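Section 5: Setting Up Your Street's History Page

Okay, so you've got your login and you've picked your street. I'm Nidia Quintero, and I look after the Tautahi neighborhood archive, so when I say "ask me" in this guide, I mean it. I wrote this section after setting up 131 house entries on Puvum (that's the software we keep everything in) and making pretty much every mistake there is to make.

Before you start

You'll want your street's folder from the archive, a pencil, and an hour or two with no interruptions. If you have old letters or deeds from a neighbor, keep them in their sleeves while you work. Pencil only near the originals, please! I once watched a blue pen roll across an 1890s plat map and I still think about it.

Making the street page

1. Sign in to Puvum and click Places, then New Street.

2. Type the street name as it is today. Old names go in the Former Names box underneath. Half our streets were renamed when the town annexed the north side, and if you put the old name up top, the map won't find it.

3. Pick a date range. If you don't know when the street was laid out, leave the first box blank and check Unknown. Please don't guess. A guess turns into a "fact" on somebody's walking tour by March.

4. Click Save Draft. The page stays hidden from visitors until you publish it.

Note: Save Draft and Save Copy sit right next to each other. If you end up with two of the same street, delete the one with the higher number.

Adding the houses

5. Open your draft and click Add House. Put in the number, then the earliest owner you can back up with a deed, directory or tax roll.

6. In the Source box, write the book and page so the next person can go straight to it. "City directory" by itself isn't enough (I'm looking at my own early entries here).

7. If the family has told you a story about the house, it goes under Memories, with the teller's name and their okay to use it. Huia Pryor's story about the goat on the porch roof is a lovely one to look at if you want to see how a Memory should read.

8. Repeat for each house. You can stop any time, and Puvum keeps your place.

Caution: House numbers changed on the east side of the old rail line. What was number 100 in the older directories may be 487 now. Check the conversion sheet in the front of your folder before you match an owner to a house. Vaughan Partington put that sheet together and it's saved me more than once.

Putting pictures on the page

9. Click Media, then Upload. JPEG or PNG, one at a time. Wait for the green check before you add the next one or the captions get swapped.

10. Choose Wide or Square. Wide keeps the whole picture and anything around its edges, and Square trims the sides.

11. Type your caption in the line underneath. Keep it short, say what the thing is, and save the long version for the Notes box.

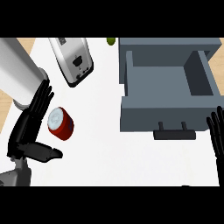
Simulated view: a black robotic hand over a white tabletop.

12. Click Preview and read your caption the way a visitor would. If it looks good, click Attach.

Publishing

13. Run the Check Links button at the top of the draft. Red means a source is missing, and yellow means a name is spelled two ways.

14. Ask one other person to read the whole page. Tane Donnelly and Heather Wihongi have both offered, and they're quick!

15. Click Publish. It can take until the next morning to show up on the public map, so go have your supper.

Note: You can still fix things after publishing. Click Revise, make your change, and put a word or two in the Reason box. Old versions stay under History if you need to go back to one.

Section 6 covers cemetery records.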